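Bunden Community Help > Work and Office > Rooms and Furniture

How to make an office room less noisy without building works?

Posted by Abbas Akbari

Good evening to all. Since May we are renting room 401 in the old Driltley building in Tanport. We are two persons at the desks and one more who comes on Thursday. The room is fine for us in general but the sound is very hard. When I speak on the telephone, my colleague must stop her own call, and the person on the other end tells me that I sound like in a bathroom.

The landlord does not permit drilling or gluing on the walls. He permits furniture and things which stand alone. I have a budget for one or two purchases, not for a full renovation. What should I try first? I have read about foam panels, curtains, carpets and plants, and every page says a different thing.

Thank you for your patience with my English.

Ladan Naseri
2 people found this helpful

I had the same problem in my previous office, so I can tell you what I did there.

Please clap your hands once in the empty part of the room and listen. If you hear a short ringing after the clap, the sound is going between two hard surfaces which face each other. You need something soft on one of them. It is not necessary to cover both.

I would begin with the floor. A thick rug with a felt layer under it made the biggest change for me. Thin rugs look nice but they do very little. After this, put a full bookshelf against the wall behind the person who speaks most. Books of different depths are better than a straight row of binders.

I would not buy the cheap foam. It takes away the high sounds only, and then the voices become dull but still loud. Plants I like very much, but for sound you would need a forest.

One more thing: if your desks are facing each other, turn one of them by 90 degrees. It costs nothing and you can do it before lunch.

Rashti

just get headphones, both of you. cheaper

Abbas Akbari

Thank you Ladan, this is very clear. I did the clap and yes, there is a ringing, the worst is near the door. I attach one picture of the office, maybe somebody has an idea from it. 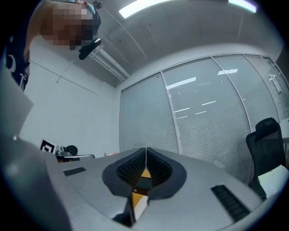 The office room, seen from below.

The rug is ordered, with the felt. It should arrive in 12 days. We have turned my desk this morning and will keep it so for the moment. Headphones we have already, but the clients do not.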